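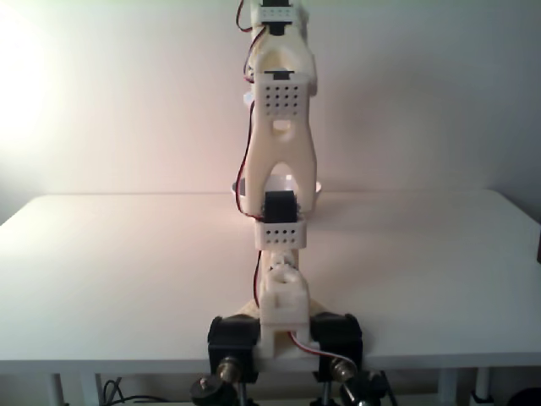 Small round holes in neat rows, on white plastic.

I'm a bit obsessed with dusting little holes lately – speaker covers, heater vents, the lot! My go-to is a soft 25 mm paintbrush from the hardware shop in Litthorpe, kept dry and used for nothing else. Brush downwards, vacuum on low, then wipe with a barely damp cloth (grey microfibre is my favourite). Skip the spray, it just turns the dust to paste. For greasy rangehood filters I soak them in 60-degree water with dish soap.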